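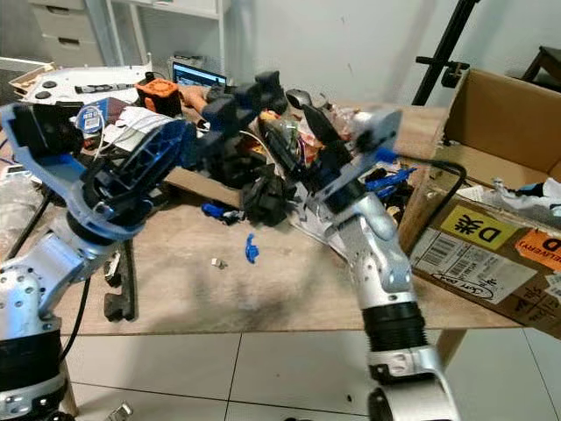
**Figure 3.** The two arms over the student work table, with spare brackets and gripper parts between them.

### 3.2 The club build

Most of what we learned about the Ralilau kit came out of the afternoon robotics club at Gavgate, where the students were very generous with their time and their opinions. They began in May with one arm and asked for a second almost right away – a request we were happy to meet! Over the project the 16 students logged 179 practice handovers, passing a small plastic piece from one gripper to the other (Figure 3 shows both arms reaching in over the table). We had planned on 200, but refitting the finger pieces took longer than any of us guessed, and we let the students set the pace.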